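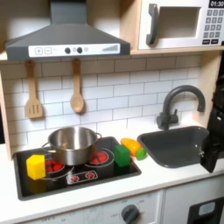 Home Projects Tool Bookings Newsletter Back Issues Contact

We use cookies to remember your sign-in and to count page visits. Accept Decline Settings

Morgan arm, build update: wrist, cable and a start on block pickup

The Morgan arm is back together after the wrist rebuild and has been running on the bench in the Tasthorpe workshop since June. The last item on it covered the shoulder bearings. In this one: the new wrist bracket, the cable route, the gripper zero and the first proper set of pickup runs over the toy kitchen. Members who only want the drawings will find them in the project folder under Morgan, wrist, current. The folder named "old" is old. Please don't cut parts from it.

Wrist

The old wrist used a printed bracket between the last joint and the gripper housing. It was stiff enough in bending and poor in twist. With the arm reaching far out and the fingers closed on anything off center, the bracket rotated by an amount you could see from across the room, and the joint encoder knew nothing of it. The new bracket is cut from aluminum plate, folded once and pinned at both ends. The bolts clamp and the pins locate. On the old part the bolts did both jobs and the holes had gone oval.

Wrist and gripper together now weigh 705 g. That is heavier than before, and the shoulder gains had to come up to match. Anyone with a copy of the earlier tuning file should throw it out. Run with the new wrist, it sags at full reach and then hunts when it tries to correct.

The replacement joint gearbox is the small Drelletti unit, bought used. It came with no paperwork. We measured backlash with a dial indicator on a long bar clamped to the output, loaded by hand in each direction, and logged the reading at several positions around the full turn. There is one tight spot. It is away from the normal working range of the wrist, so the gearbox was mounted with that spot pointing back toward the forearm and left alone. If it gets worse the unit will be opened and greased.

Threadlocker goes on all wrist bolts except the two that hold the gripper plate. Those come out too often. They get a paint stripe across the head and onto the plate, and the stripe is checked before each session.

Gripper

Finger travel is now limited in software as well as by the hard stops. The motor used to find the open stop by running into it, which was fine at low current and hard on the linkage when someone forgot to lower the current first. Homing is now a separate routine in Galum. It drops the current limit, opens until the motor stalls, backs off a little, writes the zero and puts the limit back. It refuses to run if the arm is powered but not parked.

The closing side was more trouble. We set grip force by motor current, and the relation between current and force depends on how far the fingers are open. A cheap load cell between the fingers gave a curve that bends upward as the gap closes. Galum holds that curve as a table and interpolates. The table is for the present fingers only. Fit different fingers and you need to measure again.

Soft parts confuse the stall check. A rigid block stops the fingers abruptly and the current jumps. Foam lets them keep creeping, so the current rises on a ramp and the code has no clean edge to catch. The fix for now is a time limit on closing plus a check that finger speed has dropped under a threshold. It is slower than we would like. 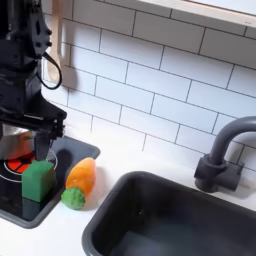
Cable routing took more evenings than any other part of the rebuild. The first attempt ran the gripper cable tight against the links with ties at every bracket, and it looked tidy until the wrist rolled and the connector took the load. We lost one connector that way and nearly lost the board behind it. The cable now leaves the connector on the upper section and swings out in a slack arc before it comes back to the body of the arm. With the gripper angled down over the green block, as it is when approaching a pickup near the right edge of the cooktop, there is still plenty of slack in the loop. The cost is clearance. The loop sticks out sideways, and the planner now treats it as a solid keep-out volume attached to the link. That volume is bigger than the cable on purpose.

A braided sleeve was tried and taken off again. It added stiffness and wanted to spring back to straight, which put a steady side load on the connector.

Approach height

The fingers come down open over the part, pause, descend and close. The pause height was set at 3 mm above the top face for a time, on the theory that a short final descent leaves less room for error. In practice the camera estimate of the top face was not good enough to support it, and a low estimate meant the fingertips arrived before the pause did. The pause height is now a parameter in the job file. Start high and bring it down as you gain confidence in the calibration.

Calibration itself is a touch-off against known points on the counter. The white countertop is easy for locating edges and poor for depth, having almost no texture. The glossy cooktop is worse. It mirrors whatever stands on it, and the depth estimate sometimes puts a second block below the surface. Galum now clips any point that falls under the counter plane. We considered covering the cooktop with matte film and decided against it. Reflections are something the software has to cope with sooner or later.

The hanging utensils and the faucet are modeled as simple boxes. The faucet box is generous, as the spout arches over more counter than its base suggests. An earlier model had the base only, and the arm planned straight through the spout.

Run results

The rigid and foam parts are logged together for now. We did 178 pickup attempts after the last calibration, with the part placed by hand and the starting pose changed between attempts. Of these, 11 failed. A failure was counted when the part was not between the fingers at the end of the lift, or when the force limit tripped before contact was expected. Attempts stopped by a person were left out of the total and are listed separately in the log with the reason.

The log does not yet record part orientation at the start, which was an oversight. Without it we cannot say whether the failures bunch up at certain angles, though everyone who watched thinks they do. When the part is turned so that the fingers meet it corner first, it rotates as they close, and the grip that results depends on friction. Orientation goes into the log format before the next set.

Placing is not included. The release works, but the arm opens its fingers at the same rate whatever the part is, and light foam can follow one finger sideways. A slower opening for the first part of the travel is written and waiting for someone to test it.

The carrot is a separate problem and has no results to report. It tapers, it rolls, and the leafy end is a different width from the rest of it. The grasp code assumes parallel faces. Until somebody writes something better, please use it as an obstacle only.

Known problems

The emergency stop cuts motor power and the arm then falls, slowly, under gearbox friction. Keep a hand near the forearm when you press it, and keep your fingers away from the elbow. A spring counterbalance is drawn but not made.

The power supply fan is noisy at startup and settles down. It has been cleaned. A replacement is on the parts list.

Galum loses its link to the wrist controller if the laptop sleeps. Turn sleep off before a run. The controller holds position when the link drops, so nothing moves, but the session has to be restarted from parked and the run number does not advance. Two log files ended up with the same number and had to be sorted out by timestamp.

One of the gripper plate holes has a tired thread. Use the longer screw in the labeled bag and do not lean on it. It will be drilled and fitted with an insert the next time the plate is off.

Bench rules while the arm is set up

Park the arm before reaching over the counter. Parked means the Galum status line says parked. An arm that has stopped moving may be waiting for the camera.

Do not shift the kitchen. Its position is part of the calibration, and a bump too small to notice is enough to spoil a set. If you do bump it, write that on the sheet and run the touch-off again before anything else.

Leave the force table file alone unless you have the load cell out.

Next

In order: orientation logging, slow release, thread insert, counterbalance. The counterbalance needs time on the lathe, and the lathe is booked solid through the month. If you have a slot you can give up, put a note on the Morgan page of the workshop wiki.

Get the Tasthorpe workshop newsletter by email. Enter your address to subscribe. You can unsubscribe at any time.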